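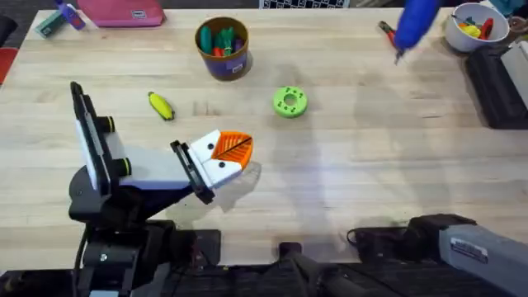 Item 394

The table came up on the Medden list as item 394, one butcher block, contents to be recorded separately. I had been with Gridasel for three months by then. We did condition reports for households in dispute: divorces, estates, siblings who had stopped speaking. A report gave the object, its state, and its measurements. It did not give an opinion. Meenakshi Chaudhary, who trained me, removed the word "nice" from my first draft and the word "unfortunately" from my second.

The house belonged to two people named Londoño, brother and sister, who had inherited it in equal shares. Everything in it had been divided by letter except the table, which both of them claimed. Their lawyers wanted the surface documented before either party could sand it.

I started at the near edge at nine in the morning. Butcher block is a simple construction. Long strips of wood are glued side by side and planed level, and over the years the joints move with the humidity in the room. You look for gaps, cupping, stains, and repairs. I ran a straightedge across the strips at regular intervals and slid a feeler gauge under it. The color was a light honey tone throughout. There were faint streaks running with the planks. I pressed on each joint with my thumb and none of them gave.

Contents took longer. The rule at Gridasel was that loose items were recorded in position and then recorded again by hand, one line each, with no grouping. I wrote:

One cup, brown, cylindrical, purple-and-white label. Holds markers.
Markers, mostly green caps, a few red, orange, and purple.
One toy banana, yellow, darker tips.
One ring, bright green, darker green dots around the face.
One leaf, toy, orange, dark central vein.
One hand tool, small, red and black.
One pouch, zippered, pink, small white tag.
One spray bottle, blue and purple, on its side.

Chaudhary read the list over the phone and asked whether the markers worked. I said I had not tested them. She said a marker that did not write was a different item from one that did, and I should test them.

I took a sheet from my pad and drew a short line with each. The green ones were all good. One of the reds had to be worked back and forth before it would start. I wrote this down. Then I looked at the sheet, which was a row of strokes with far too much green in it, and wondered what had been drawn in this house that used up every other color and left the greens alone. That is not a question the form has a box for.

The sister arrived at noon. Her file name was L. Londoño, but she had signed the access letter with her married name, Ospina, and she introduced herself as Lucero. She stood on the carpet side and did not touch anything.

"Is the burn on there?" she asked.

I said I had found no burn. She told me to look again, on the underside, toward the window. I got down with the flashlight. There was a dark oval on the bottom face, five inches long, sanded at the edges and oiled over.

"He turned the top over," she said. "Our father. I put a pan down on it when I was eleven, and before anyone got home he had the whole top off and flipped. He told my brother it had always been that way up."

I measured the oval. I asked if she wanted the statement attached, and explained that her brother's lawyer would receive a copy. She thought about it for some time. While she was thinking, she picked up the banana, turned it over, and put it back at a slightly different angle. Technically this was a disturbance of recorded contents. I moved it back to its diagonal.

"These are from his kids," she said, meaning the banana and the leaf and the ring. "He brings them here to play. He never told me that."

I said contents were listed without attribution.

"I thought he only wanted it so I couldn't have it," she said.

She did not attach the statement. She asked whether the burn had to go in. I told her it did, as a mark, with its length and width, and that the form had no space for how a mark was made. She asked to see the form. I showed her. She read both pages, including the part about the firm's liability, and gave it back.

Her brother's visit was scheduled for three. He came at half past two, and they met in the hallway while I was rolling up my tape. I could hear most of it. They discussed the parking. Then he said something about the kids and she said, "I saw." After that they went outside, and I finished the legs.

I filed that evening. Chaudhary returned the report with two corrections. I had written "old burn," and she struck "old," there being no basis for a date. She also struck the line about the red marker, on the grounds that it did write in the end.

In September the case was withdrawn. Withdrawn files go to Raed Chamoun in records, who strips out anything that is not on the form and sends the rest to storage. He called me down because there was a loose sheet in the folder with nothing written on it, only lines, and he needed to know if it was evidence.

I told him it was a test sheet. He asked if it could be destroyed. The retention period for working papers is 63 days and it was well past that, so I said yes, and then I said I would do it myself.

It is in the back of my pad. I still have not used the page in front of it.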